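Bottle sorting table opens at Munden depot

April 5, 2026
By Zlata Stetsiuk

The community recycling depot in Munden has started to sort drink bottles on its own premises, and the first results are better than the organisers expected. In the first two weeks the depot took in 2,863 plastic bottles from households and from the sports club at Garside.

Until now all bottles were put together in big bags and sent by truck to the regional plant in Erance. The caps stayed on, the green and the clear plastic were mixed, and a part of every load came back as not suitable. Of the last load before the change, 424 bottles were refused, and the depot had to pay for their transport in both directions.

"We paid to send them and we paid to bring them home again," said Jingyi Shao, who coordinates the depot. "After the third time I said that we should look at every bottle before it leaves the building."

The work is done in small portions. Residents bring their bottles in bags, and at the counter these are emptied into tall round baskets with an open top. One basket at a time goes to the sorting place, where green bottles are separated from the clear ones and the colour of the cap is noted.

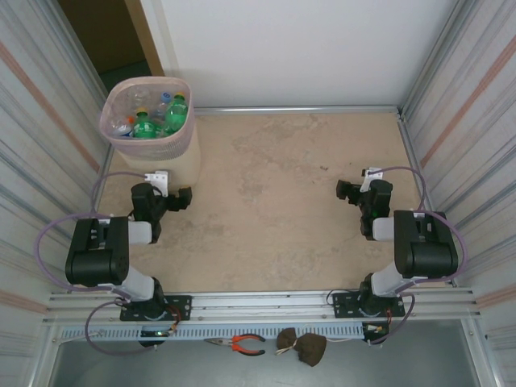 A basket with green and clear bottles at the sorting place in Munden.

The caps are a separate matter. They are made from a harder plastic than the bottle, and a small workshop, Povum, has offered to take them and press them into plant pots and garden edging. The workshop prefers to receive them by colour, as the mixed ones give a dull grey-brown material which is difficult to sell. Yellow, blue, orange and red are the most wanted. White caps are also accepted, but Povum already has more of them than it can use this season.

Ksawery Marciniak, who runs the workshop, said that roughly 2,000 caps are needed for one metre of edging. He hopes to show the first finished piece at the depot before the end of April – probably in the flower bed next to the entrance, if the ground is dry enough to dig.

Residents are asked to help with a few simple things at home. Bottles should be empty and rinsed with a little cold water. The cap should be screwed back on after rinsing, so it does not get lost in the bag. The thin plastic ring under the cap can stay where it is, and no one has to cut it off with a knife. Labels can stay on as well. Please do not flatten the bottles, even if they take more space in this way, because a crushed bottle is harder to take hold of and to open.
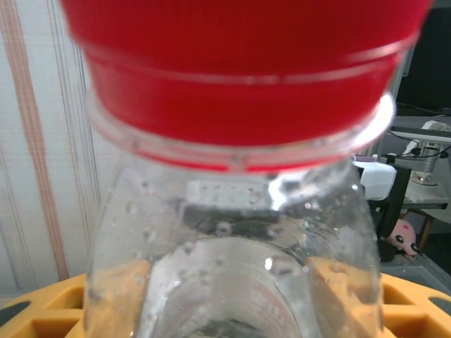 Red cap on a clear bottle, with the ring below it. Both may be left on.

Some residents have asked about bottles which held cooking oil or cleaning products. Severyn Marchuk, who is responsible for the counter, answered that these are not accepted at the moment. They leave a film inside which cold water does not remove. Milk bottles are fine, but they should be brought within a few days, especially when the weather gets warmer.

Glass and cans go as before to the containers behind the building, and the opening hours of the depot have not changed.

The families who bring bottles are registered in a simple notebook at the counter, and 233 households are now on the list. The depot does not pay for the bottles. The money which is saved on transport will go to a new roof over the bicycle racks, as the neighbourhood meeting decided in winter.

Yaroslav Kuzmenko from Garside came with four bags from the sports club. He said the players were not very careful in the beginning, and many bottles arrived without caps. "Now we have a box for the caps near the door," he said. "It is already full, so I have to bring it also."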